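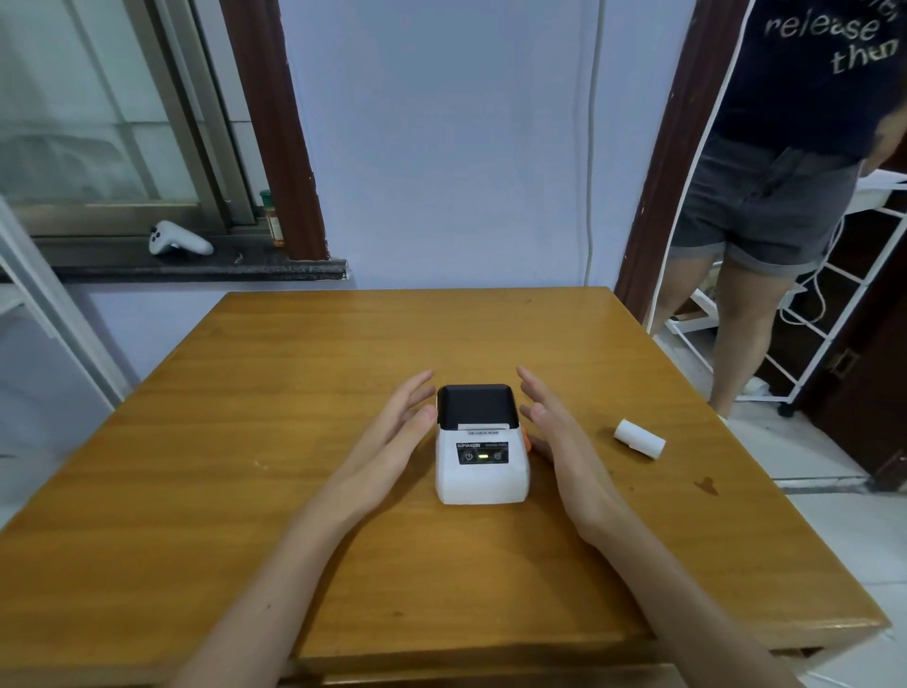

Ladefoged Workshop, Department of Small Automation

Handar Labeling Arm with Tabletop Label Printer
Status: in use, with restrictions (see Fault and changes)
Responsible: Gunhild Ingvarsson
Last change to this page: 4 December 2022

The Handar is a light robot arm for putting printed labels on small parts boxes. It takes one label from a thermal printer, turns it, and presses it on the box that waits in the holder. The arm and its controller are made by Dometti. The suction tool is our own work. The printer is a small white tabletop model with a black lid and the name SUPVAN on the front panel. It is a normal office type and it has no connection to the safety circuit of the arm.

You may book the Handar for jobs up to 500 labels. For larger jobs please speak first with Gunhild.

What is included

Handar arm with controller and teaching pendant
Suction tool, with one spare cup
Box holder, adjustable
Label printer
Emergency stop on a cable
Printed copy of this page

Label rolls are not included. Bring your own, and keep the next roll on the table next to the printer, outside the path of the arm.

Fault and changes

In August the arm moved while an operator had a hand at the printer. The operator was Nhàn Lưu. The arm was in waiting mode and she reached in to remove a label which had stuck at the outlet. When she pulled the label free, the paper sensor on our tool bracket reported "label ready" to the controller. The controller did what the program told it and sent the arm to the pick position. The suction tool hit the back of her right hand. She had a bruise and could continue to work the next day. The printer was moved on the table by the hit but was not damaged.

Þórarinn Blöndal and Hongmei Shen examined the controller log during the following week. They found the event in line 1413. The arm had been waiting for 40 seconds at this moment, and the program contained no limit for waiting. So the arm could stay still for a long time, look as if it was switched off, and then start by itself. We had used this program since we got the arm and had not seen the danger in it.

There was a second problem. The emergency stop was lying behind the box holder, and from the side of the printer it could not be reached without leaning over the arm.

We have changed the following:

Waiting mode now ends after 17 seconds. The drives are then switched off and the operator must press Start on the pendant.
The signal "label ready" can no longer start a movement alone. A confirmation on the pendant is needed for the first label after every stop.
The emergency stop is fixed to the front edge of the working table, on the operator's side.
The lamp on the arm base is yellow when the drives have power, also when nothing is moving.

The light on the printer says nothing about the arm. If it is green, the arm can still have power. Two users have asked about this after the new instructions came, so please look at the lamp on the base and not at the printer.

Clearing a stuck label or changing the roll

1. Press the emergency stop.
2. Wait until the yellow lamp is off.
3. Switch off the printer with the round button on the left of its panel.
4. Now you can put your hands to the printer. Open the lid and remove the paper.
5. Insert the roll, close the lid, switch on the printer.
6. Take your hands away from the table, release the emergency stop, and press Start.
7. Confirm the first label.

Do not hold the printer with one hand while the arm picks. If it slides on the table, stop the arm and put a rubber mat under the printer. Mats are in the drawer with the suction cups.

Remaining restrictions

The arm may not run without an operator in the room. The fast program is locked until the new bracket from Dulterov has been mounted and tested. We don't have a delivery date for it.

Booking and questions

Booking is done by Þröstur Arnardóttir at the workshop desk. New users need a short introduction, also if they have worked with the Handar before August. Report every unexpected movement of the arm to Gunhild on the same day, also a small one, and leave the controller switched on so that the log can be read.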